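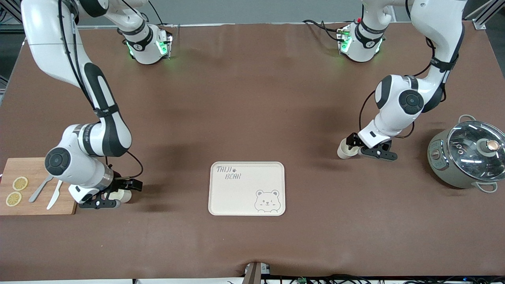 ## 4. Mat, cables and wrist cameras

1. Lay the Matport mat to the far edge of the table.
2. Dress the cables along each arm, leaving slack at the elbow.
3. Open both grippers to 70 mm.
4. Check the finger screws on each wrist. 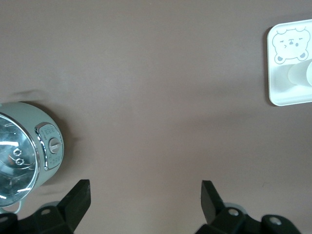
*Fig. 4-1 Wrist view, fingers open, cooker at left*

**Caution:** Keep hands clear of the grippers while the Zeka controller is live.

5. Wipe the mat - crumbs can upset the surface calibration.
6. Run the view check with the fingertips at the bottom of the picture.

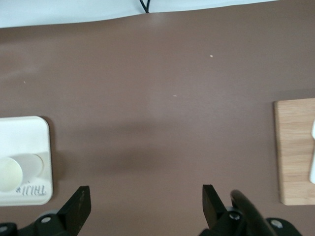

*Fig. 4-2 Wrist view, tray at left, board at right*

**Note:** Repeat steps 3 to 6 after 42 hours of operation.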